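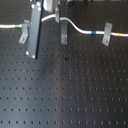
Category: Movable bridges > Swing spans

Last updated: 2019-05-11

Re: Centre bearing at Kullport

The bearing at Kullport was replaced when the deck was renewed. The old one went to the yard at Dalstead and I believe it is still there. The present grease points are on the north side only, so you need the walkway open to reach them.

An earlier message to the list said:

> Does anyone have the clearance figure for the end wedges
> at Kullport? Our drawing, sheet 1511, is torn at that corner.
> The span is 200 feet and turns by hand.

Sheet 1511 gives 9 mm with the wedges drawn. Check it against the span in June, as the Prokopenko survey was done in cold weather.

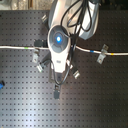

Related messages

- Sustesmont lift bridge: counterweight ropes
- Repainting the 74 ft approach span, Dalstead
- Hand turning gear, spare pinions wanted
- Timber fenders at Kullport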